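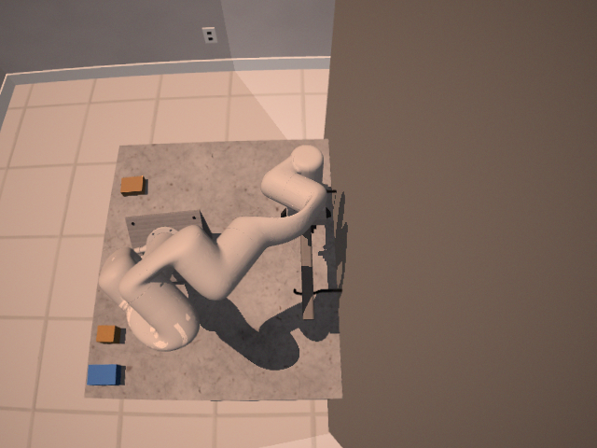 Inês Barreto wrote:
I would not run the notch filter on those recordings before you have found where the hum comes from. A notch at 50 Hz will ring after every large spike, and with cricket nerve cord the large spikes are the ones you care about. What does the trace look like with the electrodes in saline and no animal?

slowaxon wrote:
I haven't tried saline only. I'll do it tonight when the building is quiet.

Repeating the setup for people who missed the first page: two hook electrodes on the connective, Masero differential amplifier, gain 1000, digitized and sorted in Kamon. The hum rides on everything. I have 646 files from the winter and most of them have it to some degree. The sound stimulus is a five-pulse chirp and I'm after the latency of the first spike, so anything that smears the onset is a problem.

tegmina wrote:
Disagree with Inês a bit. If the files are already recorded you can't go back and fix the ground. Filter them forward and backward so there is no phase shift, check the latencies on a few files against the raw trace, move on. People have published on worse.

Inês Barreto wrote:
Forward and backward is exactly what I would avoid for first-spike latency. The filter then spreads the ringing to both sides of the spike, so you get a small bump before the real onset. If the threshold is low, the sorter takes the bump as the spike.

tegmina wrote:
Then don't set the threshold low.

Inês Barreto wrote:
With his signal size he doesn't have much choice. He posted the traces on page one.

Eirini Kyriakidis wrote:
There is a third way, which is to subtract the hum and leave the filter out of it. Take a stretch with no stimulus, average it over many mains cycles to get a template, line it up and subtract. It handles the harmonics too, and a single notch doesn't. We did this for moth recordings at Brinbridge when the room could not be changed. The weak point is that mains frequency wanders, so a template from the start of a long file is no good by the end. Rebuild it every few seconds.

slowaxon wrote:
That sounds doable. My files have a silent stretch before each chirp, so I could build the template from that.

Does it matter that the neuron fires spontaneously in the silent part?

Eirini Kyriakidis wrote:
Not much if you use the median in place of the mean. Spikes aren't locked to the mains, so they fall in different places in the cycle and the median ignores them. Check that it stays true for your high-rate cells.

slowaxon wrote:
Saline test done. Hum is there with no animal, a bit smaller. Switched off the lights, no change. Switched off the speaker amplifier at the wall and it dropped to almost nothing. Back on, hum back. So it's the speaker amp.

I feel silly. It's on a different outlet strip from the rest of the rig.

Inês Barreto wrote:
Ground loop, then. Put everything on one strip, and run a single ground from the bath to the Masero and from there to the table. Don't ground the cage twice. If the speaker amp has to sit elsewhere, use an isolation transformer on the audio line.

Please don't lift the safety ground on the amp, whatever older lab mates tell you.

gallopingfourier wrote:
We lifted ours for years in the Serrano building and it was fine.

Inês Barreto wrote:
It is fine until there is a fault, and then the bath is live with your hand in it. An audio transformer is cheap.

gallopingfourier wrote:
Fair enough. I wouldn't set it up that way today.

tegmina wrote:
Good that it's found, but it doesn't help the old files. My question stands. What is he supposed to do with a winter of data?

slowaxon wrote:
I tried both on the old ones over the weekend. Took a batch of 292 chirps from cells where the hum was bad. With the two-way notch the first spike came out early in a good share of them, and when I looked at the raw trace it was the bump Inês described. With Eirini's median template the latencies matched what I had marked by eye, apart from a few where the silent part was too short.

One thing I noticed: in Kamon the built-in notch is two-way by default and the menu doesn't say so. I had to look in the log.

tegmina wrote:
Okay, that's a fair comparison and I'll take the point on latency. For spike counts I'd still use the notch and not think twice.

Eirini Kyriakidis wrote:
For counts, agreed. Could you post the number of cycles you used per template? Someone will want it later.

slowaxon wrote:
50 cycles, so one second at a time. Shorter than that and spikes started leaking into the template. I'll put the script up once I've cleaned out the hard-coded paths. All 831 lines of it need cleaning, most of it is plotting.

New recordings with everything on one strip look clean down to the smallest units. The isolation transformer is ordered and should be here Saturday.

gallopingfourier wrote:
Does the template method cope if the hum changes size when you move the electrode in the middle of a file?

Eirini Kyriakidis wrote:
Only if you cut the file at the movement and treat the two halves separately. I would throw out the second in between.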